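Exposed ceiling

An exposed ceiling, also called an open ceiling, is a ceiling in which the underside of the roof or of the floor above is left in view. Beams, decking, pipes, ducts, cables and light fixtures are not hidden by tiles or plaster. Exposed ceilings were long the normal finish for factories, barns, depots and sheds. They are now also common in offices, stores, restaurants, studios and shared workspaces, both in converted industrial buildings and in new ones.

Terminology

In building trades the word "exposed" refers to the structure. A ceiling may be fully exposed, with every service run in sight, or partly exposed, with panels hung over some areas such as desks or meeting corners. Hanging panels of this kind are known as clouds or rafts. A ceiling where only the beams show, with flat board fixed between them, is usually called a beamed ceiling and is treated as a separate type.

The opposite of an exposed ceiling is a suspended or dropped ceiling, in which a light grid is hung on wires and filled with tiles. The space between the grid and the structure is called the plenum. It often carries air ducts and wiring.

Structure and surface

The surface seen from the floor depends on how the building was made. In older brick mills it may be timber boards on joists. In concrete buildings it is a flat or ribbed slab. In many single-story and light commercial buildings it is corrugated decking, made of long sheets with raised ribs and resting on beams or purlins. The ribs stiffen the sheet, so that it can span the gap between one beam and the next with little material. They normally run at right angles to the members that hold them up.
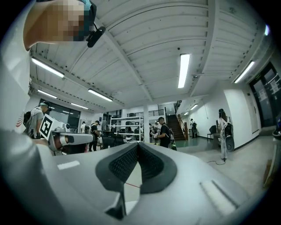
White corrugated ceiling with exposed white beams and fluorescent tube lights. A green exit sign is mounted high on the wall at right.

Beams may be left in their factory primer, coated for fire protection or painted to match the deck. Some fire coatings swell when heated and look much like ordinary paint. Others are sprayed on thickly and have a rough surface, and these are more often covered up or kept to back rooms.

Color

White is the most widely used color for exposed ceilings in workrooms. It reflects light back down, makes a low roof seem higher and draws less attention to the joints between sheets. Black or dark gray is often used in stores, theaters and restaurants, where the aim is for pipes and ducts to fade from view. A third approach leaves the materials as they are, or paints only the ducts in a bright color.

Paint is normally applied by spraying, as a brush or roller does not reach easily into the ribs or behind the services. Dry-fall paint is common for this work. The droplets lose their moisture on the way down and land as dust that can be swept up. Sprinkler heads, detectors and sensors are masked before spraying and uncovered afterward, and painting over a sprinkler head generally means that the head has to be replaced.

Lighting

Fixtures under an exposed ceiling are fixed straight to the beams or deck, set on metal channel, or hung lower on chains, rods or wires. Linear fixtures are the usual choice for large rooms. Fluorescent tubes were standard from the middle of the twentieth century, and many older fixtures have since been refitted with LED tubes of the same length.

Rows of lights may follow the beams, follow the ribs of the deck or ignore both and line up with the desks and walkways. Where a room has been rearranged several times, fixtures of different lengths and directions are often found side by side. Small devices such as motion sensors and smoke detectors are placed between the lights, either on the deck itself or on a short drop from a beam.

Glare can be a problem with bare tubes, above all for people who look upward in the course of their work or who sit facing a long row of lights. Diffusers, louvers and fixtures that send part of their light upward onto a white deck are used to reduce it. 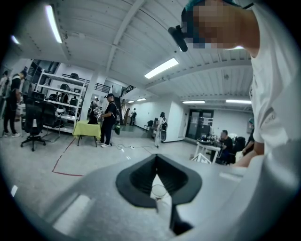

Beams and lights of several lengths over a large indoor workspace.

Acoustics

Hard ceilings reflect sound, and rooms with an exposed ceiling tend to be louder than rooms with tiles. Speech carries farther, and the noise of chairs, footsteps and ventilation lasts longer. Common remedies are hanging baffles, sprayed absorbent coatings, carpet, and perforated decking with insulation laid in the ribs. Corrugation breaks up reflections to a small degree but absorbs very little sound.

Heating and cooling

Taking out a dropped ceiling adds to the volume of air in a room. Warm air gathers under the deck, and in winter the floor may stay cool unless fans are used to push the air down. In summer the extra height can be an advantage. Insulation has to be placed above the deck or within the roof build-up, as there are no tiles on which to lay it.

Cost and upkeep

An exposed ceiling saves the price of the grid and tiles, but the saving is often smaller than expected. Cable runs that would otherwise be out of sight have to be straightened, bundled or put into conduit, and old wiring that is no longer in use has to be removed. Zixuan Feng's survey of workspace conversions in Zandton and Serkham covered 46 rooms. In 57 percent of them, tidying the services had cost more than painting the deck. One of the larger rooms, a hall of 386 square meters in Serkham, had 320 meters of disused cable taken down before any paint was applied.

Dust settles on beam flanges, on the tops of ducts and on light fixtures. Vacuuming from a lift or with a long pole is the usual method. Repairs are simpler than with a closed ceiling, as leaks show at once and fixtures can be reached without lifting tiles.

Workstations on wheeled chairs and movable tables suit such rooms, and power is often brought down from overhead on reels or poles. Weidong Du's handbook for the Ifans building office advises marking the drop points on the floor before furniture is moved in.

See also

Beamed ceiling
Corrugated decking
Dropped ceiling
Fluorescent lamp
Purlin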